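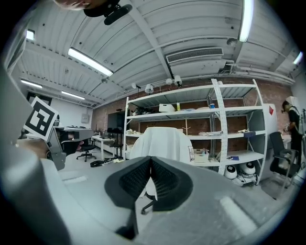 How does an actor get a part in a movie?

When you watch a movie, the people on the screen seem to belong there. It can be hard to picture anyone else as the pirate captain or the worried big sister. But every part starts out empty, and someone has to be picked to fill it. Choosing the actors is called casting.

What does a casting director do?

A casting director reads the script and makes a list of every character who speaks. The list says how old each character is and what they are like. A small movie might have 8 speaking parts. A big one can have 67 or more.

Then the casting director sends the list to agents. An agent is a person whose job is to find work for actors. The agents send back names and photos. The photo is called a headshot, and it shows the actor's face and shoulders.

What is an audition?

An audition is a tryout. The actor learns a page or two of the script, called the sides, and performs it. Someone else in the room reads the other lines. Often the whole thing is over in five minutes.

Many auditions are now done at home. The actor records the sides on a phone and sends in the video. This is called a self-tape.

If the casting director likes what they see, the actor gets a callback. That means coming in again, usually to meet the director. Sometimes two actors read together, so the director can see if they seem like real friends, or real enemies. People in movies call this a chemistry read.

How many people try out?

It depends on the part. For the family movie Laradeck, 553 children sent in tapes for the part of Clorna, a girl who lives on a ferry. The casting team watched all of them. They asked 137 children to send a second tape, and 8 came in to read with the director.

Mounir Bouazza played the ferry captain. He had tried out for a different part, the harbor master, and was turned down. Two weeks later the director asked him to read for the captain. "I had already told my mother I didn't get it," he said. "Then I had to call her back."

Do famous actors have to audition?

Not always. A director may already know their work and simply offer them the part. Plenty of famous actors still read for parts they really want — mostly when the character is very different from the ones they have played before.

Most famous actors began with small parts. They may have been in a school show, a commercial or a TV series that only ran for one season. Some did this for many years before people knew their names.

What if you don't get the part?

Actors hear "no" a lot. They may be too tall, too young or too much like another actor who has already been picked. The casting director might remember them for the next movie.

Words to know

Casting: choosing the actors for a movie, show or play
Script: the written story, with all the words the actors say
Sides: the pages of script used in an audition
Callback: a second tryout
Extra: a person in the background who does not speak

Try it yourself

Pick one page from a book with two people talking. Ask a friend to read one person while you read the other. Then swap parts and read it again, and see what changes.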